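Speaker notes: Teaching a robot where to start
Talk for the Bangera open evening, Thursday, March 30, 2023
Length: 52 minutes including questions

Before I begin

Water on the left side of the lectern. Check that the clicker works from the back of the stage, because last time I spent the first slide walking back and forth to the laptop. Say thank you to Bangera for having us again, and mention that the coffee stays out afterward.

Slide 1. Title

Good evening, everybody, and thank you so much for coming out. I know some of you were here in January when I talked about the Silthorpe arm and how it learned to fold a dish towel (more or less), and I promised then that I'd come back and tell you about the part I skipped over. So this is me keeping my promise! Tonight is about how we collect the demonstrations, meaning the recordings of a person doing a job by hand that the robot later learns from. It's the part of the project I've come to love best, and I'll try not to go on too long about it.

Slide 2. What we were trying to find out

Our question in the Billitport project was a small one. If you have a person show a robot how to pick something up, 100 times over, does it matter where the person's hand starts from each time? Most of us would guess that it doesn't matter very much. You reach for a mug from wherever you happen to be standing, and you get the mug. But the robot only knows the reaches we've shown it, and if every one of them began in the same comfortable spot, it has very little to go on when it finds itself anywhere else.

(Pause here. Let people picture their own kitchen for a moment.)

Slide 3. The tool in the hand

We don't move the robot around to record these. We use a hand-held gripper with a camera on it, and the person carries it through the task the way you'd use a pair of kitchen tongs. What the camera sees is close to what the robot will see later on, so the two match up nicely. It takes most people a few tries to stop looking at their own wrist and start looking at the fingers.

If someone asks about weight: yes, your forearm does notice by the end of a session. We take breaks. I bring cookies.

Slide 4. The table

We work on a white tabletop marked with a grid of thin gray lines, and I want to spend a minute on this slide because the grid does more for us than any of the clever software does. Each recording begins with the jaws open over a particular part of the grid, and the person follows a list that tells them which square to start from. At first we let people choose for themselves. They were lovely about it and they tried very hard to be random, and they drifted back toward the same corner anyway, every one of them, me included.
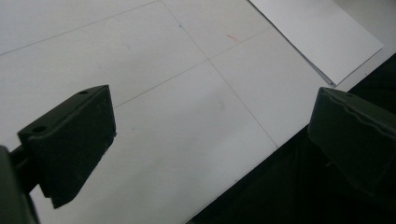

Slide 5. Two ways of recording

So we made two sets. In the first, people started wherever they liked. In the second, they followed the list, square by square, with the approach direction changed as well. Same table, same objects, same 100 demonstrations in each set. Then we trained the same model on each one and tried both on the arm at Trernano, which had never been anywhere near our table.

Go slowly on this slide. There are two columns, and people want to read both before they listen to me.

Slide 6. What happened

With the free-choice set, the arm completed 52 of 100 attempts. With the listed starts it completed 92. I remember looking at that second number and asking for the whole run to be done again, which it was, and it held up. I'd been hoping for a modest improvement, so you can imagine the mood in the lab that afternoon.

The failures in the first set were mostly of one kind. The arm would begin well away from the favorite corner, wander over toward it as if it had left something there, and then run out of time. In the second set, the remaining 8 failures were nearly all slips at the very end, with the object already touched. I find those much easier to forgive, and we think softer fingertips will help with some of them.

Slide 7. What I'm less sure about

I do want to be fair about this. We tested one arm, with small objects, on a flat surface. I can't tell you that a grid on a table will help a robot load a dishwasher, and I'd be a little suspicious of anybody who told you it would. The list also makes the work duller for the person holding the gripper, and tired people make sloppy recordings. We haven't measured that properly yet, and we ought to.

Slide 8. Where we go next

Over the coming months we'd like to try the same idea with height, so that people start from different levels above the table as well as different squares. If time is short, skip the diagram and go straight to questions.

Questions

Likely ones: how long a recording session takes, whether children could do it, and whether we share the recordings. Repeat each question into the microphone for the folks at the back. The sign-up sheet for trying the gripper is by the door.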